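Workshop tips, April: collecting stacking examples without fooling yourself

I keep hearing that a block-stacking policy needs 1000 demonstrations. Vikas Grewal swears by 3000. I have yet to see either of them pay off over a smaller set recorded with some care, so take these tips from a doubter.

- **Write down what counts as a good run first.** "Blue on red, gripper open and clear" will do. If you decide afterward, you'll keep the ones you like.
- **Move the start positions.** Padmavathi Thampi went through our first 700 runs and threw out 158 for starting in nearly the same spot. I'd have thrown out more.
- **Keep the fumbles, in their own folder.** A slow regrasp may be worth more than another perfect lift. May be. Dolov's guide says it is and gives no numbers.
- **Don't iron the cloth.** A perfectly flat white background looks great in a talk and teaches the model about perfectly flat white backgrounds. Tape the corners if they creep toward the blocks.
- **Swap operators every hour.** Everybody gets a style. Khurram's is wide and fast, and the model will copy it whether you want that or not.
- **Watch the shadows.** Blinds down, same lamps on, or else vary them on purpose and log it.

The part I'd check hardest is the last inch before release, where sloppy operators let go early.

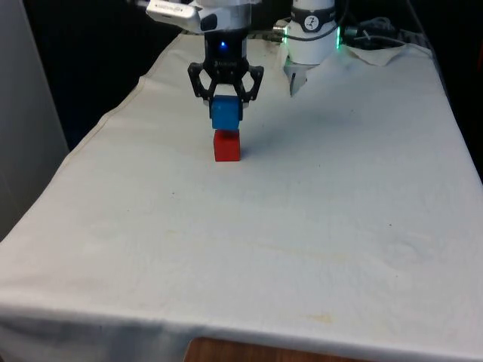
*Blue cube over red, still between the fingers.*

Label that moment by hand for a few runs before trusting any auto-labeler. Pikell's marked "placed" while the fingers were still shut, and I only caught it on a Saturday with nothing better to do.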